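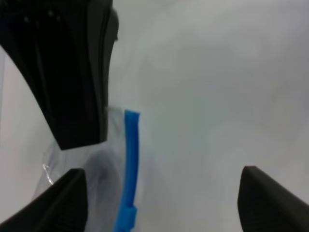

The zip bag (or zipper bag, or grip-seal bag, depending on who brought you up) is a small plastic bag that closes along a strip at its mouth and can be opened and shut again as often as you like. I've kept a drawer of them for 30 years and I'm still fond of them! The plain sort is clear, so you can see what you've put away, and the seal is often coloured – bright blue on this one – which makes the opening easy to find when you're in a hurry. The plastic creases with handling, but a few crinkles don't bother me.

Closing

Press from one end of the strip to the other, pushing the air out as you go. Caradog Kemeys, in his household column for Fomosham, says to start at the left. I start wherever my thumb lands.

Uses

Buttons, screws, herbs, half an onion. I rinse mine and hang them over the tap to dry.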